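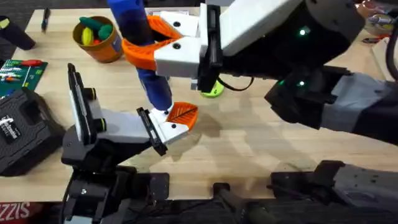 The Siltov building: one of the shared work tables.

Quiet Hours at Siltov: An Interview with Lilla Kelemen

Print this page | E-mail this page

When the Siltov building opened its doors to tenants from outside the Pintér Foundation, its house rules covered fire exits, bicycles and the use of the loading bay. Noise was left to good manners. That arrangement ended this fall with the adoption of a written policy on sound, the first in the building's history. Lilla Kelemen, head of building services, drafted it and answers for it.

Ms. Kelemen received us in her office on the second floor, with the door open. She keeps it open during quiet hours as well, she explained, so that she can hear what the tenants hear.

"The complaints were never about machinery or construction," she said. "They were about speech. A telephone call in a stairwell carries farther than a drill two rooms away, and people mind it more. A drill has no meaning. A conversation does, and you follow it whether you wish to or not."

The policy sets aside two periods each working day during which calls and meetings are moved to closed rooms. The morning period runs for two hours. The afternoon period is shorter and may be waived by agreement among the tenants of a floor. Outside these periods, ordinary conversation is welcome in all areas, including the corridors.

The policy followed a survey sent to all 1421 registered users of the building, of whom 1121 replied. Ms. Kelemen described the response as higher than her office had expected, and the written remarks as longer.

"We asked one open question at the end, and people used it," she said. "Several attached drawings of their floor with arrows showing where the sound came from. One tenant had kept a log for the whole of the previous winter. I read all of it. Much of the final text is borrowed from those remarks, in some places word for word."

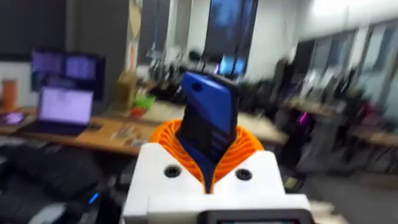

Inside one of the shared workrooms.

Asked why the building had not simply invested in better walls, Ms. Kelemen said that the question had been studied at length. The firm of Skisetti was engaged to measure sound levels on each floor, and its report recommended changes to ceilings, doors and floor coverings. Six rooms have been fitted with new door seals under the first stage of that work. The ceilings will have to wait for the next budget.

"I would not want anyone to think the policy is a cheap way around the building work," she said. "The seals are good. I have stood on both sides of those doors. But a seal does nothing for a person who takes a call in the hallway - and the hallway is where people go when they are trying to be considerate of the room they have just left."

She spoke at some length about the hallway. Under the previous arrangement it had become an informal telephone area, and the offices along it bore the cost. The new text names it as a quiet area at all times and directs callers to the small rooms beside the elevators, which may be used without booking for calls of up to twenty minutes. Longer calls require a reservation at the front desk.

Enforcement was the subject on which tenants pressed her most during the drafting. The policy contains no fines. A first complaint leads to a conversation, a second to a letter, and any further complaint is taken up with the tenant's management. Ms. Kelemen said that she had argued against stronger measures and would do so again.

"A fine is a price," she said. "Once there is a price, some will pay it and consider the matter settled. I would prefer that they spoke with their neighbors."

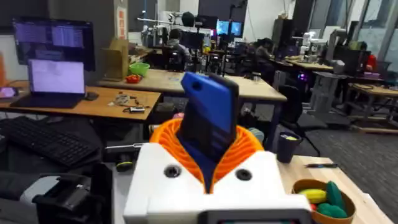

Jenő Katona takes a different view. In his written response to the draft, which he agreed to have quoted, he maintained that a rule without a penalty would be kept by those who were already quiet and ignored by everyone else. He also objected to the morning period, which falls at the hour when his own suppliers return calls.

Ms. Kelemen said that she had read the response with care and had changed one paragraph on account of it. Tenants whose work depends on calls at fixed hours may now apply for a standing reservation of a small room, renewable each quarter.

"He is right that the quiet ones will keep the rule first," she said. "That is how most rules begin."

The policy will be reviewed in the spring, after a second survey. Copies are available at the front desk and at the Ilier Street entrance.

Last updated: 11 November 2020

Print this page | E-mail this page

Reader comments

M.K., third floor: The rooms by the elevators are a real improvement. Could the lights in them be put on a longer timer? They go out in the middle of a call.

Tenant, Ilier Street side: Does the afternoon period apply to the kitchen? The notice on our floor does not say.

R. Pál: I support Mr. Katona on the morning hours. Nine to eleven is when everyone we deal with is at a desk.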